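Sarbridge library reopens its lending counter, and yes, they take bikes now

Jul 9, 2024

If you've been by the Sarbridge library lately and wondered why there was a unicycle leaning on the returns cart, I have news for you! The Library of Things is back. After being shut since May for new shelving (and a new floor, and a lot of arguing over where the new shelving should go), the lending counter opened its doors again this week, and I went down there on the first morning with my library card and a very long wish list.

For anyone who moved here recently, it works just like borrowing a book. You show your card, you pick something out, you take it home, you bring it back. Only it's a carpet cleaner. Or a fondue set, or a telescope, or one of those tall ladders you need exactly one time a year when the smoke alarm starts chirping at two in the morning. The counter has 119 items on the list right now and more are coming in once they've been checked over and tagged.

I got there ten minutes before opening and there was already a line down the ramp. The guy in front of me, Osvaldo Caldeira, wanted the tile saw. He told me he'd had his bathroom half done since the counter closed and his wife had stopped speaking of it in a friendly way. He got the tile saw. I saw him carry it out to his car with both arms wrapped around it like a baby, so I'm hoping for good things in that household.

The rules have changed a little, so read this part even if you're an old hand. Most things now go out for 2 weeks instead of one, which I think is great, because one week was never enough for a sewing machine. You can have 4 things out at a time per card. The big power tools still go for three days only, and you have to sign a sheet saying you've read the safety card. I signed. I did read it, too, standing right there at the counter, because Liam Keogh was watching me do it.

Liam is running the counter this year and he's the one who put the new list together. He says the most wanted item, by a mile, is the pressure washer, and there's already a waiting list that runs well into the fall. "People see one driveway on their street get cleaned and then they all want it," he told me. The second most wanted is the big coffee urn, for weddings and funerals, and third is the cake pans shaped like numbers. If you need a number for a birthday, call ahead. There is only one 5 and it's always out.
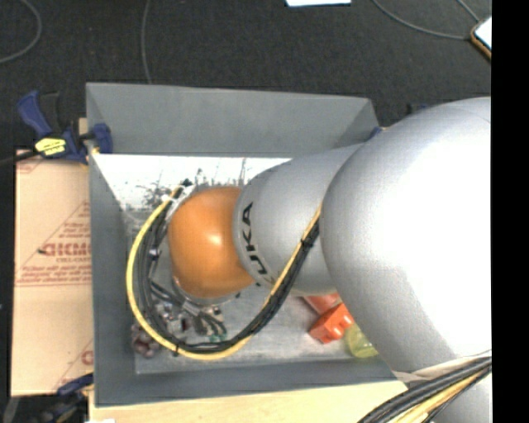
A KUKA robot arm reaching down into a gray bin.

Late fees are gone for everything except the power tools. I asked twice to make sure I'd heard that right. If you're late with the ice cream maker you'll get a phone call and, I'm guessing, a bit of a tone, but no bill. Power tools are two dollars a day, same as before. If something breaks while you have it, just say so when you bring it in. They would much rather hear that the blender is making a noise than find out from the next person with a batch of soup going.

There's a deposit on the telescope, and that one surprised some folks in line. It's $100, you get it back the minute the scope comes home in one piece, and it's only for that and the movie projector. Rainer Baumgart, who was behind me and had his heart set on the telescope, grumbled about it a fair amount and then went home for his checkbook. He'd been reading up on Saturn. By the time I left he was asking if it would fit in the back of a hatchback (it will, if you put the seats down and take the legs off first).

Now, the reading side of the building. The shelves around the counter have been moved, so if you can't find the cookbooks, they're where the tax forms used to be. The tax forms are by the restrooms. Large print is closer to the front door, and I think that was long overdue. The kids' corner hasn't moved an inch, although it does have a new rug with a river on it, and when I walked past there were three little ones lying on their stomachs pretending to swim.

The Thursday-night crowd, sorry, the book club crowd, will want to know their room is open again too. Savvas Gkikas leads the group and they're picking up where they left off, with a slim novel called Tustovon that I tried last winter and didn't finish. He swears it gets going after the second chapter. I've put my name down to give it another shot, mostly for the lemon bars.

If you've got something good sitting in your garage, the counter is taking donations through the end of summer. It needs to be clean, it needs to work, and it needs to have all its parts. They'd love a second pressure washer, for reasons you'll understand by now. Also folding tables, a food dehydrator, camping stoves, a decent pair of binoculars, and any cake pan in the shape of a 5. What they don't want is exercise bikes. They have been offered so many exercise bikes. Regular bikes are fine, and there are three on the list already, plus the unicycle, which had been checked out by the time I went back inside to look at it.

The counter is open whenever the library is, except the last hour before closing, so don't come running in at the end of the day with a carpet cleaner. You can look through the whole list on the library's website or on the printed sheets by the front desk. You'll need a current card. If yours has run out, they'll renew it while you wait, and it took me all of a minute.

I came home with the fondue set, a post hole digger and a waffle iron. The post hole digger is due back first.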